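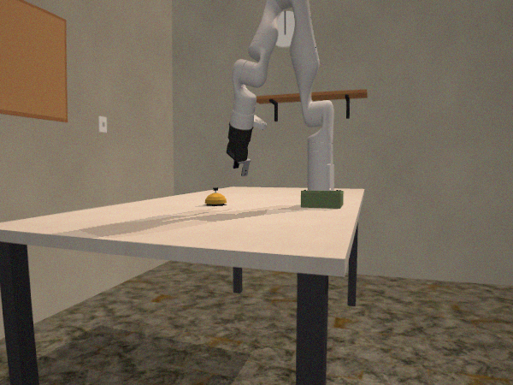
I got my gallbladder out five weeks late, and the person who made me wait was me. I'd had the pain on and off since before the holidays, always after dinner, always on the right side just under the ribs, and I kept telling myself it was the chili. If you want to know how it sits when it gets going, think of that white arm up there, the way it climbs and then bends over and comes back down in an upside-down V. Mine went up under the ribs, over toward the shoulder blade and back down again. The nurse at the Humphreys clinic told me the shoulder blade part is pretty common. I'd been blaming my desk chair!

Anyway, a few of you asked how it went, so I'm writing it all down while I still remember it (the pain pills have already eaten most of the first two days).

The attack that did it was a bad one. It woke me up at night and I couldn't find a way to lie. On my back was awful, on my side was worse, and I ended up on my knees with my forehead on the edge of the tub, which was at least cool. My neighbor Palesa Shezi drove me in because I was in no shape to hold a steering wheel. She had a coat on over her pajamas and she ran a yellow light on Mander Street, and I have promised not to tell her mother.

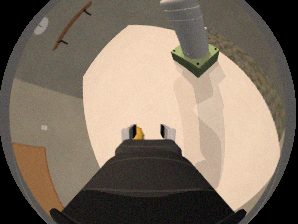 They took blood, put in a line and gave me something for the nausea, and then a very calm man named Hafiz Govindasamy came by with the ultrasound cart. He pressed the probe in under my ribs and asked me to take a deep breath, and I stopped halfway through it and said a word I won't type here. He just nodded and wrote something down. I looked it up later and there's a name for that, the stopping halfway through the breath. It's called Murphy's sign. So the bad word was useful information, I guess.

The scan showed stones and a thickened wall. My temperature was 39, which scared me until I worked out that they do it in Celsius on that machine (a little over 102 for the rest of us, so still not great). My white count was up too. Dr. Rampersad, first name Gerrit, the surgeon on call, drew me a little picture on the back of a menu card, liver here, duct there, stone sitting right in the neck of the thing like a cork. He wanted to start antibiotics that night and take it out the next afternoon.
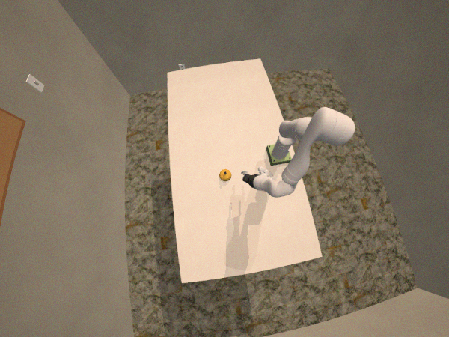
White robot arm on its green base, with plenty of bare table to spare.

I asked him all the questions I'd been saving up. Would I be able to eat normally? Mostly, yes, but go easy on fat for a while. Would there be a big scar? He said he expected to do it through a few small cuts, and that if he couldn't see well enough he'd have to open me up the old way, and I had to sign that I understood. I signed. I was 50 percent scared and 50 percent hungry, because I hadn't had anything since lunch the day before.

I don't remember much of the operation, obviously. I remember Ayanda Motaung, the anesthetist, asking me where I grew up, and I got as far as "Dadholm, it's tiny, you wouldn't –" and then I was in recovery with a dry mouth and somebody was tucking a warm blanket around my feet. Best blanket of my life.

What I wasn't ready for was the gas pain. They blow up your belly so they can see what they're doing, and what's left over has to go somewhere, and for me it went to the tip of my right shoulder. That hurt more than the cuts did. Walking helped. I shuffled up and down the hallway in those grippy socks, holding my gown shut with one hand and the drip stand with the other.
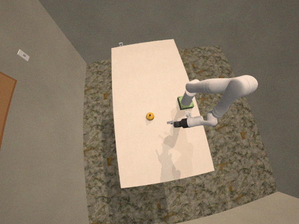

I went home after two nights with a sheet of instructions and a bag of pills. No lifting, no driving while I was on the strong stuff, call if there's a fever or if my eyes go yellow. I checked my eyes in the bathroom mirror so many times that the light bulb gave out. They were fine.

Food has been okay. Toast, rice, chicken with nothing on it, bananas. I tried a small piece of cheese on day eight and regretted it, so cheese and I are taking a break. Coffee was no trouble at all, thank goodness. I have my follow-up with Dr. Rampersad next week and I've got a list going, mostly about when I can get back to swimming and whether the numb patch by my belly button is going to stay numb.

If you've had yours out, tell me in the comments how long before you could eat pizza. I'd like a number, please, even if it's a sad one.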